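Forty Minutes Without a Downbeat: Rehearsing and Recording an Open-Form Piece for Student Quintet

Final project report, Ensemble Practice and Analysis
Ivana Ojeda
September 2, 2024 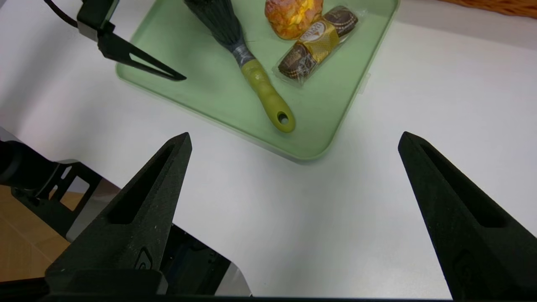 Fig. 1. Two black gripper fingers, open, over a white tabletop.

1. What the project was

Our group set out to learn, rehearse and record Viltarano, an open-form piece by Zulema Echeverría for five players of unspecified instruments. The score is a single large sheet. It has 19 short melodic cells printed on it in no particular order, a paragraph of instructions, and a drawing that two of us took for a river and the other three for a stain. A performance is supposed to last 40 minutes. There is no conductor, no meter, and no indication of where to begin except the sentence "Start when it has already started."

The course asked us to answer a practical question through playing. Ours was: how does a group that can't count together learn to move together? By this I mean a group with nothing to count. The other meaning also came up in rehearsal.

The players were Oriana Painemal (bass clarinet), Macarena Riquelme (cello), Orest Boiko (accordion), Zulema Echeverría herself (prepared piano, and the final word on everything) and me (trumpet, mostly muted, by popular request). Having the composer in the band was meant to save time.

2. The score and how we read it

Each cell is between three and eleven notes long. You may repeat a cell as often as you like, transpose it by an octave, or leave it unfinished. You may not improvise freely between cells. You may be silent for as long as you wish, although the instructions add that "silence is a cell and should be played well."

The rule that took up most of our time concerns movement. A player may only go to a new cell after hearing some part of it in somebody else's playing. A three-note fragment counts. So does a rhythm with the wrong pitches. Whether a single note counts was argued over for most of an afternoon, with Orest holding that one note is a part of everything, and Macarena holding that in that case we could all go home.

Zulema, asked to rule, said that she had left it open on purpose. We settled on two notes as the minimum. She wrote this on her own copy of the score in pencil and later rubbed it out.

The cells fall into families, which isn't stated anywhere but becomes obvious after a week of playing them. Six of them circle a rising minor third. Four are built on repeated notes and are the only ones with any pulse in them. The rest are slower and mostly stepwise, and three of these share the same last two pitches, so that from the inside it is very easy to slide out of one and into another by accident. We called these three the revolving door. Nearly every run-through got stuck in it at some point, and the longest stay was a long one.

3. Rehearsals

We began in January in the small practice room behind the percussion store. It has a good upright and a radiator that knocks in a rhythm close to the fourth cell. For the first several sessions Orest treated the radiator as a sixth player and would change cells on the strength of it. Under the rules as written I can't say he was wrong.

First stage. We played the cells in unison, one after another, until everyone knew them from memory. This was dull and I would recommend it to anybody. Two of us wanted to skip it on the grounds that the piece is about discovery. Those two were the ones caught squinting at the sheet later, and I was one of them.

Second stage. We played in pairs for ten minutes at a time while the others listened and wrote down every change of cell they heard. Comparing the lists with what the players believed they had done was instructive. Oriana's changes were caught almost every time. Mine were caught least, and the notes on my playing include "still on 7?" and "trumpet tuning up?" I had been on five different cells.

The trouble was that I was moving between them too smoothly. I had assumed a seamless transition was the musical thing to aim for. In this piece it leaves the other four with nothing to pick up, and the music slowly seizes. After that I tried to begin each new cell with a plain, slightly rude attack. It sounded worse to me in the room and a great deal better on the recordings.

Third stage. Full group, full length. Our first complete attempt stopped at a little under half the required duration when we had all, independently, decided to play silence well. We looked at one another. No one had heard any part of a cell, so no one was allowed to play one. Macarena maintained that the piece had reached a legal and binding end. Zulema said it was the best thing we'd done so far, then added a sentence to the score permitting any player to break a total silence.

Fourth stage. Dynamics, which we had ignored. Prepared piano and bass clarinet can both vanish under an accordion with very little effort on the accordion's part. We moved Orest to the far corner, facing the curtain, and he accepted this with more grace than I would have. The balance improved straight away, and he also began listening harder, he said, having nothing else to do over there.

4. Listening models

We were asked to place the project against existing work. Since the piece sits somewhere between free improvisation and a very strict game, we took our listening from both sides. On the free side we spent the most time with the Daza sessions, a set of long quintet improvisations circulated among students in our department on a disc with no track listing. On the strict side we used two other student pieces built out of loops.

What struck me about Daza is how seldom everybody plays. I had remembered it as a wall of sound. When I sat down and marked it, one or two players were out for most of the record, and the passages that felt densest were trios. We took this into the next rehearsal as a rule that somebody must always be resting, which lasted one rehearsal, because we all became extremely polite. It was like five people trying to go through a door. The rule was dropped, though some of the habit stayed and did us good.

The loop pieces were less useful for playing and more useful for arguing. In both, the rules can be heard: you can work out as a listener what the players are permitted to do. In Viltarano you can't, or I can't, even after months inside it. Oriana thinks this is a weakness, and that an audience shut out of the game is just hearing hesitant people play short tunes. I thought so too for a while. Now I think the hesitation is where the piece lives, but I notice that I would think that.

5. The recording

We recorded two complete takes in the Coltton room. File 2433 on the department server is the second take, unedited, and is the one submitted with this report.

The first take is tidier. The cells are clean, the changes are clear, and the repeated-note family turns up twice, nicely spaced, as though someone had planned it. It is also a bit dead. You can hear us doing what we knew worked.

The second take begins badly. Two of us start on the same cell in different octaves and hang on to it out of embarrassment. But Macarena then plays the tail of it very slowly, on harmonics, and it becomes the first half of something else, and for the next several minutes everyone is playing far less than usual. The revolving door arrives late and we get out of it by way of a wrong note of mine, which Oriana heard as a minor third and treated as an instruction. She has since been told it was a wrong note. She says the rule is about hearing.

The end is a long thinning-out. The last sound is a piano string with a bolt on it, and then a chair.

6. The performance

We played the piece once in public, at the Pisness lunchtime series, to a modest audience with sandwiches. It ran short by three minutes. A man in the second row asked afterward whether we had ever considered using sheet music, and we showed him the sheet. He studied it and said it was a river.

7. What I would do differently

I would record every rehearsal from the first one. We only began recording at the third stage, so my account of the earlier weeks rests on penciled lists and the memories of five people who disagree about a radiator.

I would settle the two-note rule sooner, or decide firmly to leave it unsettled. We did some of each, and for a while different players were working under different laws.

I would also spend more time on the repeated-note cells. They are the only place where the group gets to lock together, and we approached them with such relief that they always came out too loud. Zulema is revising the score and has mentioned taking two of them away. Orest has asked for more.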